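Datasets > Drarnar > Horkden > README

Horkden: driving two simulated arms around a cluttered table

Hi, and thanks for opening the README! I'm Jianguo Cai, I put Horkden together, and I'm the one who answers when something in it is broken. It's a set of remote-control demonstrations recorded entirely in simulation. A person sits at a desk with a pair of small leader arms, moves them by hand, and the two simulated arms on the virtual table follow along. We save everything: joint positions, gripper opening, all the camera views, and the sentence the operator was given before starting.

There are 1,263 episodes in this release. Most are short, a few are painfully long, and I've left the long ones in (more on that further down).

What the tasks look like

Nearly every episode is some flavor of "pick this up and put it in the tray" or "move this next to that." I know, I know. But the table is busy, and that's where the fun starts. The object you want is usually standing close to two things you don't want, and one of them is tall and likes to fall over. Operators had to decide which arm to use, how to come in, and whether to shove a neighbor out of the way first. I didn't tell them how. If you look at the bowl tasks you'll find people gripping the rim, people hugging the outside, and one person who kept nudging it along the table until it was somewhere more convenient. All of those count as fine if the instruction was met at the end.

The wrist views are a big part of why I wanted to do this. From up there the operator loses most of the table during a reach, and you get long stretches where the picture is mainly tabletop and shadow with a bit of finger at the bottom. 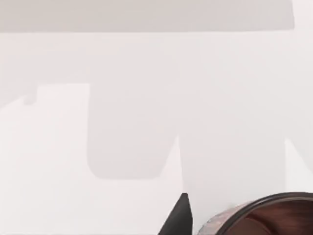
My advice is to keep those stretches in your training data. I tried filtering them out early on, thinking they were dead weight, and the policy I trained got noticeably jumpy at the start of a reach. With them back in, it calmed down. I haven't done a proper comparison, so take that as a hunch from someone who watched a lot of rollouts over a lot of coffee.

How we recorded it

The setup is called Wiltov, which is just our name for the pile of scripts that connects the leader arms to the simulator. It reads the leader joints, smooths them a tiny bit, and sends them over as position targets. There's no force feedback at all. Operators feel nothing when the gripper closes, so they learn to watch the fingers, and you can tell who was new because they squeeze much harder than they need to.

Seven people did the driving. Two of them had used leader arms before, the rest learned on the job. I threw away each person's first session, because those are mostly arms waving in the air, and kept everything from the second session on. Operator IDs are in the metadata as plain numbers. Please don't ask me which number is me (it's the slow one).

A normal episode went like this. The scene loads with a random pick from our 37 object models, scattered by a script that refuses to let them overlap. The instruction shows up on the operator's screen. They press a foot pedal, do the thing, press the pedal again. Then they mark it good, bad or weird. "Weird" was supposed to be temporary but it turned out to be the most useful label in the whole set - it's where all the lucky saves and physics glitches live.

About the objects

The models come from our own shared folder at Jia, where they'd been piling up from older projects. Drink bottles, bowls, cups, planters, cans, odds and ends. Some are lovely, some are frankly a bit lumpy, and the weights were set by me holding something similar in my hand and guessing. So don't use Horkden to learn anything precise about mass.

Bottles deserve their own warning. They stand upright at the start and they tip over if you so much as breathe on them. They also like to end up near the wall, where the arm has to stretch and the wrist ends up at an awkward angle.

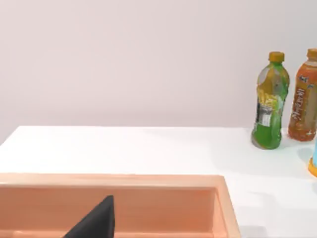
If an episode has an instruction with "bottle" in it, expect the approach to be slow and the last few inches to be very slow. I used to trim pauses longer than a second. I've stopped doing that in this release, since the pauses are often the operator lining up the fingers, and cutting them makes it look like the arm teleports into a perfect grasp. There's a field called idle_mask if you'd like to trim them yourself. It's computed from joint speed only, so it will happily mark a careful slow approach as idle. Check a few by eye before you trust it!

Reading the files

Each episode is one folder. Inside you get:

- states, with joint angles and gripper opening for both arms, left arm first
- actions, which are the leader arm targets after smoothing
- one video per camera, all on the same clock
- instruction, a single line of plain English
- notes, which may be empty, or may be the operator grumbling

The clock is the simulator's clock and not the wall clock, so if the machine slowed down during a busy moment you won't see it in the timestamps. You may see it in the operator's behavior, though. People tend to overshoot when the picture lags and then come back, and there's a little hook in the trajectory. I've left the hooks in.

Left and right are named from behind the arms, as if you were wearing them. I got this wrong in the first upload and had half the team loading mirrored data, sorry again. It's been fixed since September.

Camera views

Both wrists carry a camera, and there's a third view looking down at the table from outside. The outside view is the friendly one. You get both arms when they're both in play, the tray, and enough of the clutter to understand why somebody is taking the long way around. When I review episodes I watch that one first and only go to the wrist videos if a grasp looks off. Small stuff like cups is the hardest to judge from outside, since a gripper right beside a cup and a gripper that has hold of it can look nearly the same.

Lighting is randomized per episode but stays put during it. Shadows are soft, and on the white tabletop they can be the strongest thing in a wrist view, so an edge detector will find all sorts of shapes that aren't objects. I'd love to hear from anyone who has tried training with shadows switched off. I can re-render from the saved states if you ask nicely and have somewhere to put the files.
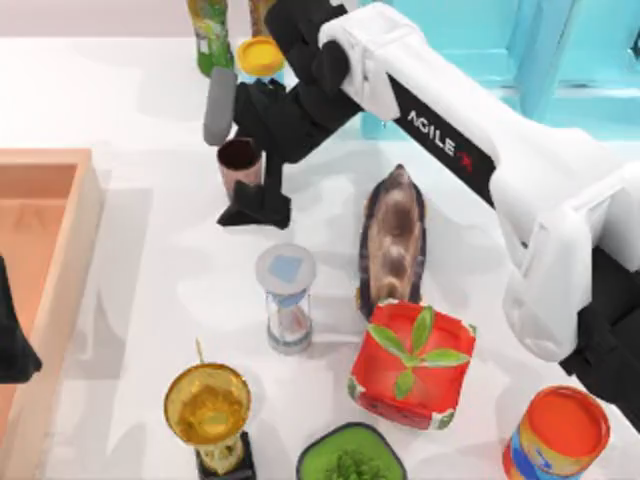

Known problems

The gripper fingers sometimes pass slightly into thin rims. It's a collision mesh thing and I haven't fixed it. You'll see it mostly on bowls and cups, and if your policy learns to grab a rim a little deeper than is physically possible, well, that's where it got the idea.

Soft things aren't soft. Everything on the table is a rigid body, whatever it looks like.

Quite a few instructions use different names for the same object. One operator's planter is another's flower pot. I kept the wording as typed, and there's a names file that maps each phrase to an object ID if you need it tidy.

The two arms rarely work on the same object together. Handovers do happen, mainly when something starts out near one arm and the tray is on the other side, but this is not a handover dataset and I'd be disappointed for you if you downloaded it for that.

Splits

I hold out by object arrangement, so the test scenes use familiar objects in layouts the training scenes never had. There's no held-out-object split yet. If you make one, send me the list and I'll add it with your name on it.

Bad episodes are in a separate folder and aren't part of either split. Weird ones are in train only.

Getting in touch

Open an issue on the Drarnar tracker and put the episode folder name in the title, please please please. "The arm does something strange" is a message I can't do much with, although I do sympathize. I go through the tracker on Mondays.

Last edited 20th March

Related items
Wiltov setup notes: leader arms and pedal
Horkden names file: phrases to object IDs
Re-rendering episodes from saved states
Drarnar tracker: open issues
Jia object folder: what's in it and what needs fixing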